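Kitchen Automation / Set-Up Guides
2 min read
Feb 28, 2020 — by Reshma Mthembu

Section 2: Your first practice run with the Volto arm

Take your time here — a slow first run makes the rest of the guide much easier.

1. Set the cooker and plate side by side on the counter.
2. Start the lid routine and let the arm finish each move.
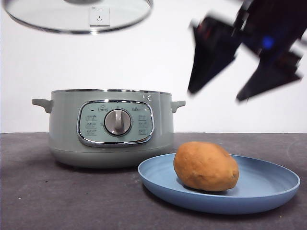

Lid raised, sweet potato on its plate.

Caution: keep hands and sleeves well back while the arm is moving.

3. For your next run, begin with the lid on.

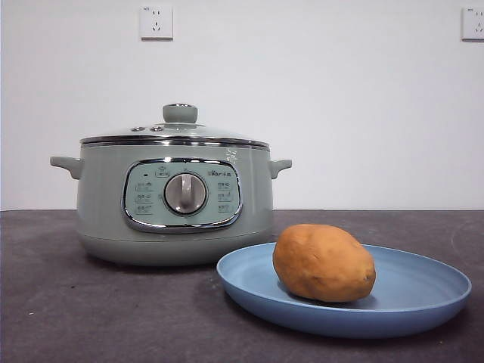 Can I use my own cooker?
Most lidded pots work fine — just teach Volto the new lid first, as shown in Section 3.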